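Lanlow Tunberg Two-Tier Shelf, Light Green

Item no. 367
Also available in: Tan
In stock – ships within 2 business days

The Tunberg is a small shelf for people who own more books than they admit to. It has a top, a bottom, and two sides, and we have resisted every suggestion to add a charging port.

Designer Tomomi Nishimura drew the first version in March, on the back of a parking ticket she has since paid. Her brief was a shelf you could put beside a chair and reach without getting up. Our own testing suggests she understood the customer.

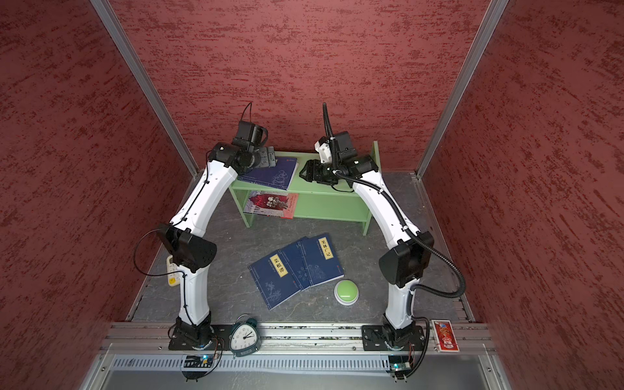 Most low shelves are built as if both sides had to match. Nishimura disagreed, and after a long lunch so did we. The right side panel rises above the top board at the rear, so the last book in the row has something to lean on besides its neighbor. The lower board takes whatever you're planning to read next, or the magazines you're planning to recycle. Both plans can stay there for years.

Light green was Ryota Sekiguchi's choice. He runs our paint room and wanted to call it Lindadance. We put it to the staff, and it's called light green. Tan is for customers who have already chosen a rug.

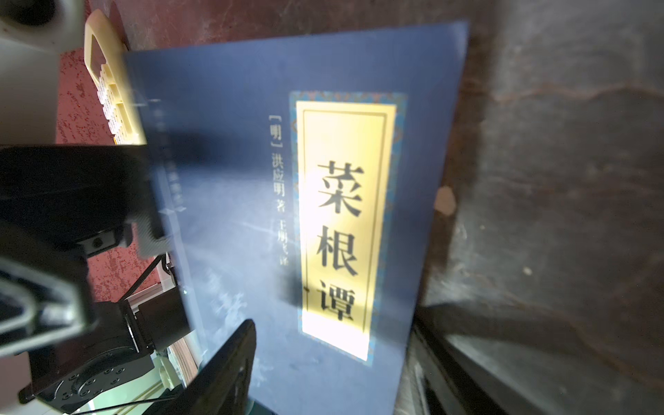 菜根谭, in a navy-blue cover. Book not included.

Good to know

Assembly takes one person and one screwdriver. Two people can do it too, but they'll want to discuss it.

Wipe clean with a damp cloth. Coffee rings come off if you catch them the same day – after that they're yours.

For indoor use. A customer kept one on a porch all winter and wrote us a very polite letter, which we have framed.

Made in runs of 500. When a run sells out, the next one takes as long as it takes, and Sekiguchi doesn't answer the phone while he's painting.

Spare screws are free. Tell us how many you lost and we'll send a few more than that.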